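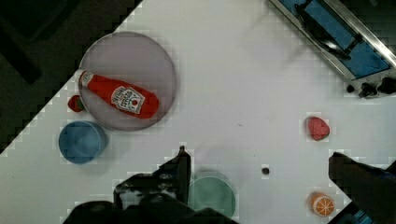

Workshop tips: trying out grippers on a kitchen table

Jessie MacBrayne and Si-woo Cho, Drendside workshop

These are the notes we hand to people who come to our bench wanting to compare two or more grippers on kitchen jobs. Most of them have a small arm, a table at home or in the garage, and a box of play food. That is enough to get useful results if you set it up with some care. We tested with two parallel grippers, the Drendano and the Bokeck, and with a set of fingers that Noh makes to fit either one.

Setting up the table

Use a plain white top if you have one. Colored toys and cups show up well against it, both for you and for the camera. The drawback is that clear or pale dishes nearly vanish. A translucent plate on a white table is a hard thing for a camera to find, so put one in on purpose once the easy things are working. If your gripper setup can handle a see-through plate, an opaque one will give you little trouble.

Keep a dish rack near the far side. Metal rails are a good test of how close the fingers can work without catching. Leave the rack where it is for the whole comparison. If you move it halfway through, you have two tests and neither is finished.

Mark the corners of the work area with low-tack tape on the underside of the table edge. Tape on the top gets picked at by the fingers and ends up stuck to a toy.

Clamp the arm base before anything else and check the clamp again after the first hour. Ours had crept a little by then, enough to throw off every stored position.

Choosing what to pick up

Go for shapes, and don't worry about having a realistic meal. A good starting set has:

One long item with a soft body, such as a toy ketchup bottle.
One small bumpy item, such as a strawberry.
One flat round item, such as an orange slice.
One cup that can be gripped by the rim.
One bowl.
One plate.

The soft bottle tells you more than anything else in the box. It gives when squeezed, so a gripper that closes to a fixed width and one that closes to a fixed force will treat it very differently. Lay it across a plate and ask the arm to lift the bottle and leave the plate alone. The Bokeck did this cleanly at its lowest force setting. The Drendano needed the opening width set by hand, and until we did that it tended to drag the plate along with the bottle.

The flat slice is the one people skip. Lying down, it has hardly any side to hold. Blunt fingers ride up over it. Fingers with a narrow tip can get under the rind, but only if the arm comes down to the same height every time. If your slice picks fail on one side of the table and work on the other, look at whether the table is level before you blame the fingers.

A strawberry up against the rim of a plate is a different job from a strawberry in the open. Do the open one first. Then move it in toward the rim a little at a time until the gripper starts touching the plate. Write down the gap at that point. We found this a better number for comparing fingers than any pick rate.

Fingers

Pointed fingers are better at getting between things. Flat pads are better at holding on. We have not found a shape that is good at both, and we now keep two sets on the bench and change them over.

When you change fingers:

1. Open the gripper fully and cut power to it.
2. Take off one finger, fit the new one, then do the other side. Doing one at a time keeps you from swapping left and right.
3. Tighten the screws by hand, close the gripper slowly, and check that the tips meet.
4. Tighten fully.
5. Run the opening calibration again. Do this even if the new set looks the same length as the old one.

The Noh fingers are 3 millimeters longer than the ones that come with the Drendano. That does not sound like much, but with the old calibration they pressed straight into the tabletop on the first pick. We have a small dent to show for it.

Thin rubber on the tips helps with cups and hurts with bowls. On a cup it stops the rim from turning as you lift. On a bowl with a sloped side it grabs too early and tips the bowl before the other finger arrives. If you only want to try one covering, use rubber on one finger and leave the other bare.

Wipe the tips down between sets. Dust from soft toys builds up faster than you would think, and a gripper that was doing fine in the morning will start dropping things by 3 in the afternoon.

Placing the camera

A camera on the wrist sees what the fingers are about to touch and moves with them. That makes it the best single choice for small items. Its weak point is the fingers themselves, which take up a good part of the view at the bottom and sides. A bowl close in to the gripper may be half hidden behind it just when you most want to see it.

Some things that helped:

Tilt the camera so both fingertips are in view with open table between them. Losing one tip makes it hard to judge whether a piece is centered.

Before starting a run, back the arm off until the whole work area is in view and save that position. Start every attempt from it.

Keep the lens clear of the cable. Ours runs up the back of the wrist and is tied down in two places.

Check the compression settings. Heavy compression puts small blocks along the edges of things, and table edges turn into little stairs. You can still work from that by eye. Software that looks for outlines may have a harder time. If you are comparing two cameras, set both to the same quality first or you will be comparing the settings.

Use matte black for anything you print and mount near the lens. Our first bracket was glossy white and threw a reflection over the plate.

A second camera on a stand is worth having for working out what went wrong. We don't feed it to the controller. We only look at it when a pick fails and the wrist view doesn't show why.

Controllers

We tried a hand-held leader arm and a game controller. The leader arm is quicker to learn. Si-woo prefers the game controller for fine work near the rack, as letting go of the stick stops the arm, while a leader arm goes on following the smallest shake in your hand. Jessie finds the sticks slow and uses the leader arm for everything.

Whichever you use, the same person should drive for the whole of one comparison. Switch people and the difference between drivers will swamp the difference between grippers. If two people must share, have each of them do a full set with each gripper.

Practice before you start keeping score. We threw out our first 40 attempts with each controller and are glad we did. The times were still coming down right through to the end of them.

Set a speed limit lower than you think you need. Most of the bumps we had came on the way back from a good pick, when the driver relaxed and pulled away too fast.

Running the comparison

Write the layout down before you begin, with a sketch. Use the same layouts in the same order for each gripper. We use one where things are well apart, one where they are crowded around a plate, and one where something has to go into the rack.

Decide what counts as a pick. Ours is: lifted clear of the table, held while the arm travels to the drop point, and let go inside the marked area. A piece that slides out on the way is a miss, even if it lands in the right place.

Swap grippers partway through and then swap back. Lights change, screws loosen and people get tired. If the first gripper does worse on its second turn, you know how much of that is going on.

Log every attempt, good or bad, one line each: layout, item, result, and a word or two about how it failed. "Slipped," "pushed," "missed low" and "tipped" cover most of it. We logged 204 attempts with the Drendano and 237 with the Bokeck, and the words turned out more useful than the totals. The Drendano mostly pushed. The Bokeck mostly slipped. Pushing was fixed with narrower fingers. Slipping took a force change and, for the cup, the rubber.

Small crumbs and specks

Clear the table between layouts. A tiny dark speck on a white top may be nothing to you, but some detection software will mark it as an object and send the arm after it. If you want to know how yours behaves, leave one there for a few runs and note it in the log. After that, wipe down and carry on.

Do the same with scraps of tape and the little rubber trimmings from the fingertips.

Working near the rack

Approach from above and stay square to the rails. Coming in at an angle saves time on the way in and costs you when the back of a finger meets the frame.

Long handles are awkward. A black handle lying across the rails can look to the camera like part of the arm, especially if your fingers are black too. A strip of colored tape near the end gives you something to aim for.

Teach the rack drop last. It takes the longest and depends on everything else being right. We went back and redid ours in March after changing the wrist bracket, and it took most of a morning.

Putting away

Park the arm with the gripper open and over the table, so that if a brake lets go it settles on something flat. Take the rubber off the fingers if you won't be using them for a while, as it leaves a mark. Store soft toys loose in the box. A bottle that has spent a week under a stack of plates keeps the dent, and the next gripper you test on it will seem better than it is.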